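Exposed brickwork

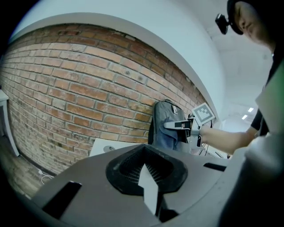 Interior brick wall with gray mortar joints and a white band above. A backpack rests against the brick.

Exposed brickwork is masonry left without plaster, paneling or paint on the inside of a building. It is common in converted mills and warehouses, and is also built new as a decorative finish.

Appearance
Color depends on the clay and the firing, and a single wall may run from orange and rust to tan and pale gray. Chips, stains and small holes are usually left alone. Joints may be flush or recessed – recessed joints throw a shadow line and make each brick stand out.

History
At Flitthorpe, the Neves warehouse was stripped of its plaster in January 1994 and divided into 6 studios. The nearby Holtden works followed 2 years later, with some 353 square yards of wall uncovered.

Care
Loose dust is removed with a soft brush or a vacuum. Crumbling joints are repointed, in older walls usually with lime mortar. Clear sealers reduce dusting but can trap moisture. Furniture is often kept slightly away from outside walls to let air pass.

See also
Mortar joint
Repointing
Brick slip

Last edited Nov 13, 2018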